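Why Does a Phone Battery Get Tired?

A new phone can last all day. Two years later, the same phone may need charging by lunchtime. The battery is wearing out, and it happens to every phone.

Inside the battery are tiny bits of a metal called lithium. They are far too small to see. When you charge the phone, they move to one side of the battery. When you use the phone, they move back again and make electricity.
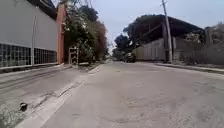

Each time, a few of them get stuck and can't make the trip anymore. After many charges, a lot are stuck – so the battery holds less power than it did when it was new.

What makes it worse

Heat is hard on batteries. A phone left in a parked car in summer will wear out faster. So will one that is charging under a pillow, and that can be dangerous too.

Leaving a phone at 0 percent for weeks is also bad for it.
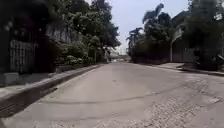
Can you fix a tired battery?

A repair shop can put in a new one. Never open a phone yourself – a damaged battery can catch fire. Old batteries go to a recycling center and never in the trash.
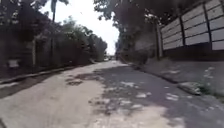
Does playing games use up the battery faster?

Games make the screen and the chips work hard, so the power runs down sooner than it does when you read or listen to music.

Related
What Is a Computer Chip?
How Wi-Fi Gets Through Walls
Why Screens Crack
Who Makes Apps? Meet Na-rae Jin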